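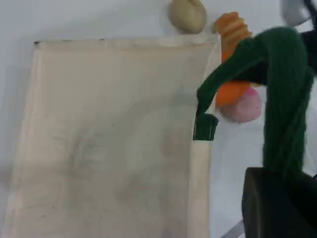
Cream cloth bag, canvas-like fabric

Pillov Rebound Board, full size

If you coach a youth soccer side you'll know how much of a session goes on fetching balls. The Pillov is a board you pass against, and it gives the ball back! We've had one at the back of our own pitch since October and the under-twelves still argue over whose turn it is.

The face is 70 inches wide and leans at any of 4 angles. Upright is best for quick one-twos along the grass, and the lowest setting pops the ball up for volleys and first touch (keepers love that one, for diving work especially). It weighs 46 pounds, so two people can walk it across a field without stopping for a rest.

Unnur Ingvarsson runs her midfield group on a pair of them set square to each other, pass, turn, pass again, and we've pinched that drill for our own Jastetti summer camps. Kolbrún Bisgaard prefers just one, placed beside the near post for cutbacks.

Rubber feet are fitted for indoor courts. On grass, use the ground pegs, all the way in please, as a hard shot from an adult will shift it otherwise.

Price: $584
Color: green or gray
Assembly: wrench included, two people
Spare pegs and feet: see Lykkegaard parts list
Goes well with: Ondasis flat markers

Page updated 22 Nov 2022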